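The Pestton Rooms film night is back in May, and so is the argument about when a film night starts. Last season the printed card said seven. By seven, two people were in their seats and the rest were in the hallway discussing parking.

Erlinda Sison has therefore drawn up a new arrangement. Doors open at 7, the film starts when the lights go down, and the lights go down when Erlinda says so. She has bought a bell. We have heard the bell, and we suggest you sit down.

The program will be chosen by ballot again, in spite of what happened in the fall, when a tie between a western and a musical was settled by showing the first half of each. Several members have since asked how the western ends. One has asked how the musical ends, and he was told they sing.

Space pictures did well in the early count, as they always do. They are loud, and you can go out for a coffee without losing your place.

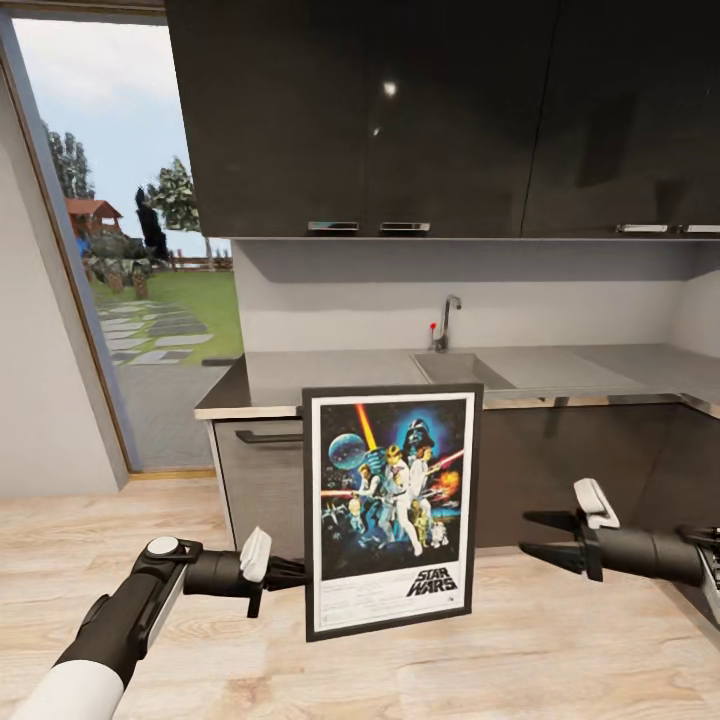
Can I bring a guest who isn't a member?

Guests are welcome at any screening, provided you sign them in at the desk and sit with them. Last year a guest was signed in and then left next to Birger Bråten for a three-hour naval drama. He has not been back.

Snacks remain a sore point. The ban on crinkly wrappers stands, and it now includes the slow opening of crinkly wrappers, a technique that takes longer and annoys more people. Popcorn will be sold from the hatch before the film. The hatch closes at the bell and does not open again for charm.

As for seating, the chairs are being set out in wider rows this year, following complaints about knees. You will lose a little of your view and gain the use of your legs. The floor was also refinished over the winter, so please lift your chair if you must move it. Dragging leaves marks, and the people in front can hear you.

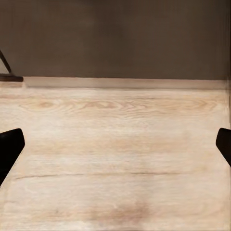 Charito Lagman writes that wider rows are all very well, but the trouble was always the tall people, who arrive first and sit in the middle. She would like them along the walls. We put this to Sutrisno Sopacua, who is tall, and he said he would think about it from the middle.

Ballot slips go in the box by the coat rack. One slip each, please, and write the title of a film. "Something good" came third last time.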